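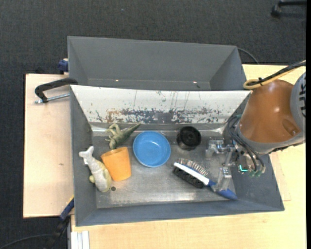 Taltau Opens Orders for Stenoleo Bin-to-Bin Picking Kit

Taltau today opened orders for Stenoleo, a tabletop picking kit for labs, schools and small workshops that want a robot arm to move mixed objects from one bin to another. The kit ships in April.

Stenoleo includes mounting parts for two bins, a two-finger gripper with clear fingers, a wrist electronics module and the Wivia control software. Customers supply their own arm and bins. The gripper fits most small collaborative arms through an adapter plate, which is ordered separately.

The kit is meant for items that differ in shape and stiffness. Cups, bowls, brushes and toy animals can share a bin, and they don't need to be sorted or lined up first. Wivia picks a grasp point, closes the fingers and logs the result of each attempt. Logs are saved as plain files that can be opened in any spreadsheet program.

"Most of our customers don't have a production line. They have a table, a couple of clamps and a bin of odd things," said Jericho Tiongson, product manager at Taltau. "We wanted a kit they could set up in a morning and leave running — and take apart again when somebody needs the table."

Before release, Taltau ran Stenoleo at its Krūmiņa Street workshop with a test set of 233 household objects and toys. Each software build had to complete 1000 pick attempts before it was approved. Flat items such as cards and thin lids remain difficult for the gripper, and Taltau does not recommend the kit for them. Objects heavier than 270 grams are also outside its rated load.

The first production run is limited to 100 kits. Orders placed after those are gone will be filled from a second run, with delivery dates confirmed by email. Replacement fingers are sold in pairs, and Wivia updates are free for the life of the kit.

Orders and questions about arm compatibility can be sent to the Taltau sales desk, open from 9 a.m. to 5 p.m.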